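Cutting board

A cutting board (also chopping board, and in older Canadian cookbooks bread board) is a flat slab used under food while it is cut. Protects the bench, protects the knife edge. Found in nearly every kitchen, also in butcher shops, bakeries, fish markets and on boats.

Overview

Most boards are rectangular. Round ones are common for cheese and pizza, and paddle shapes with a handle are used for bread. Household boards are usually thin enough to lift with one hand. Butcher's blocks are much heavier and may stand on their own legs.

Some have a groove cut near the rim to catch juice. Others are flat on both faces so they can be turned over – one side for meat, the other for everything else, though food safety guides prefer two separate boards.

History

Early boards were simply slices of log. Rough, uneven, thrown on the fire when they split. Sawn planks took over once mills made flat timber cheap, and the kitchen board as a seperate household item is mostly a product of that change. Before then food was often cut straight on the table, which was scrubbed with sand or salt afterwards.

Butchers used standing sections of trunk, end grain up. These wore into a dish shape over the years and had to be planed level. The glued block, made from many small pieces, came later and held its shape better.

The mill town of Erbridge was known locally for boards made out of offcuts from its furniture trade. At its height the Durrani works there turned out 600 boards a week, most sold by travelling hardware dealers. Bradville had a smaller trade in bread boards with carved rims, often given as wedding presents. Both trades shrank once plastic boards arrived in the shops.

Materials

Wood. Hard, close-grained timbers are preferred. Maple is the usual choice in Canada, with beech, birch and walnut also used. Softwoods mark easily and can leave a resin taste. Open-grained woods such as red oak hold moisture and are mostly avoided.

Bamboo. A grass, not a timber, but sold alongside wooden boards. Strips are glued together. Hard, light, somewhat tougher on knives.
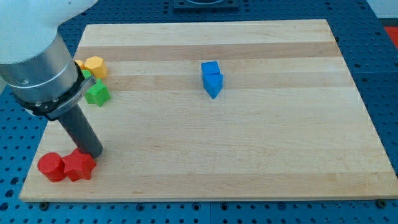 Rectangular board in light-coloured wood.

Plastic. Usually polyethylene. Cheap, can go in the dishwasher, comes in colours. Deep knife scars are hard to clean, and badly scarred boards should be replaced.

Rubber. Heavy, grips the bench well, kind to edges. Common in Japanese restaurant kitchens, less so at home.

Glass, stone and steel. Easy to wipe and very hard. They blunt knives quickly and are noisy. Better as serving platters or for rolling pastry.

Grain and construction

Three main types of wooden board:

Face grain – the wide side of the plank is uppermost. Cheapest to make, shows the figure of the timber best, also marks the soonest.

Edge grain – strips turned on edge and glued side by side. Stiffer, wears more evenly. Probably the most common type in shops.

End grain – short blocks stood upright and glued, often in a checkerboard pattern. The knife goes between the fibres so cuts tend to close up again. Heavy, thirsty for oil, and the dearest of the three.

A one-piece board can cup or warp as it dries. Glued boards have the strips arranged with the growth rings alternating to limit this. Stunanley boards, a regional style, instead have a strip of wood fitted across each end to hold the plank flat. Called breadboard ends by joiners everywhere, whatever they are fitted to.

Care

Wash by hand in hot soapy water, rinse, stand on edge to dry. Laying a wet board flat lets one face dry faster then the other and it bends. Soaking opens the glue lines. So does the dishwasher.

Food-grade mineral oil is rubbed in when the surface looks pale or dull. A mix with beeswax gives a bit more water resistance. Olive and other cooking oils go rancid over time and are not advised.

Smells from onion or garlic can be lessened with coarse salt and half a lemon. Shallow scratches are sanded out, working along the grain, then oiled again.

Hygiene

Raw meat, poultry and fish can leave bacteria on any surface, so these are kept apart from salad, fruit and bread. Commercial kitchens often use coloured boards. The usual scheme is red for raw meat, blue for raw fish, yellow for poultry, green for salad and fruit, though it varies between kitchens.

See also

Butcher's block
Kitchen knife
Mezzaluna
Trencher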